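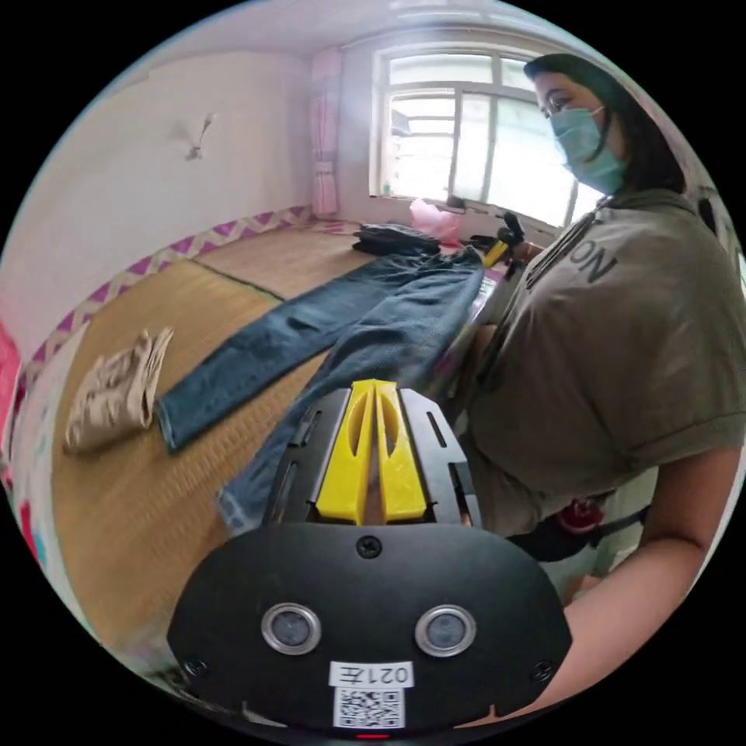

**Household Economics, Unit 4: What a Chore Costs**

Last session we left Toltholm, our imaginary town of 3,314 people, with a rental market and no clean floors. Today we fix the floors.

Housework is unpaid, so it mostly stays out of GDP. Hire your neighbor to vacuum your bedroom and have her hire you to vacuum hers, both at the going wage, and output rises. The carpets look the same. Economists have known this for a long time and are still a little embarrassed.

Two ways to put a price on an hour of tidying:

- **Replacement cost:** what you'd pay someone else to do it.
- **Opportunity cost:** what you could have earned instead. By this method a surgeon's dusting is worth a fortune, however badly she dusts.
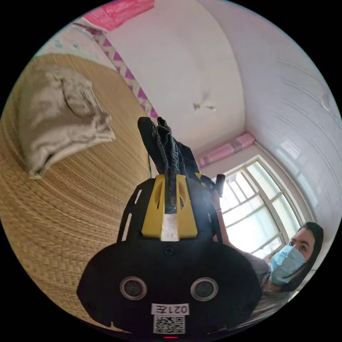 Neither method handles doing two things at once. If you fold shirts while minding a toddler, is that one hour or two? Time diaries usually ask for a main activity and a side activity, and people forget the side one. The toddler is often the side one.

**For next time:** keep a diary for 2 days in ten-minute slots. Price your chores both ways. Cristóbal Benítez got $99 by one method and $549 by the other last term, and has been insufferable since. Bring questions to Zachary MacDonald's section, and please don't list "thinking about laundry" as laundry.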